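Washing plastic tumblers in the club dishwasher, top rack or by hand?

Bundgaard Social Club Message Board > Kitchen and Bar

teapot_lid
Posted 2024-01-20
We got a new dishwasher in the club kitchen in September and I would like to settle how we wash the plastic tumblers. Right now it depends on who is on. Some people put them on the top rack with the mugs, some people wash them in the sink, and last week I found a whole stack on the bottom rack next to the sheet pans. Several of the older ones have gone cloudy. I don't mind buying more but I would like them to last longer than a year.

What do you do at home, and did it work?

mortonroad
Top rack, normal cycle, no heated dry. I have done it that way for years with the same set. The heated dry is what warps them. If you turn that off you can ignore the rest.

gristle123
Disagree. It's the detergent. The powder we buy in the big tub is harsh and it scratches soft plastic. Mine went cloudy in one summer and I never used heated dry at all. I switched to the Venska gel and the next set stayed clear.

mortonroad
Cloudy and scratched are two different things. Wipe one with white vinegar. If the cloud comes off, it was hard water film and the cup is fine. If it stays, the surface is worn.

teapot_lid
Tried the vinegar on two of them just now. One came clean, one didn't. So I guess you are both right.

gristle123
I'll take it.

pinelot1757
Wash them by hand. It takes less time than this thread. Warm water, a drop of soap, soft sponge, upside down on a towel. The dishwasher is for plates.

teapot_lid
For six cups, sure. After the potluck there were 30 in the sink, plus the pitchers, and the people on cleanup wanted to go home.

pinelot1757
Then run two loads. My point is the sponge. The green scrubby side does more damage than any machine. I have watched people use it on plastic.

halfquart
Question from someone who mostly does bar shifts. How are you all drying them? I get water sitting in the bottom rim every time, and when I stack them they stick together. Last month I had to run hot water on the outside of one to get it off the other.

mortonroad
Don't stack until they are dry all the way. If they stick, cold water in the inner cup and warm water on the outer one. Twist, don't pull.

halfquart
Thanks. I had it the wrong way around.

ottoman_empty
I leave mine standing out on the table overnight and put them away in the morning. I don't stack them at all. It takes up more shelf but I have never had one stick or smell. Colored ones hide the cloudiness better too, if you are buying new.

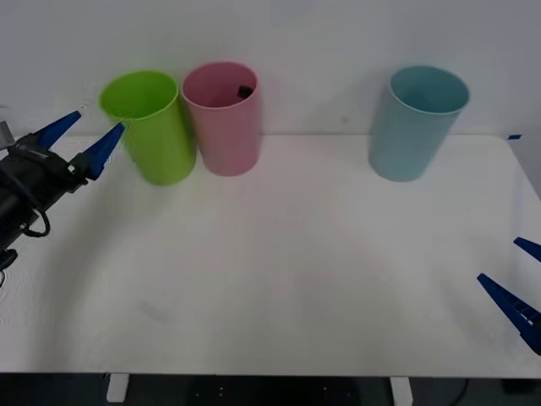 Bundgaard Social Club, Kitchen and Bar Team

gristle123
I like the pink. Standing them right side up to dry is a mistake though. The steam has nowhere to go if they are wet inside. Rim down on a rack.

ottoman_empty
I towel the inside first. Rim down on a flat surface traps water worse than anything. A rack is different, I'll give you that, but I don't own one.

pinelot1757
Check inside before you pour, whichever way you store them. Things end up in cups.

teapot_lid
OK, I am going to put a card above the sink. Top rack only, heated dry off, soft sponge if you wash by hand, no stacking until dry. I will get a wire rack from the kitchen fund, the one I looked at is 20 dollars. Gel when the tub of powder runs out.

gristle123
Throw the powder out now.

teapot_lid
There is half a tub left and it works fine on plates.

halfquart
Does the rack fit on the counter by the coffee maker? That outlet side gets crowded on bar nights.

teapot_lid
I'll measure it before I order.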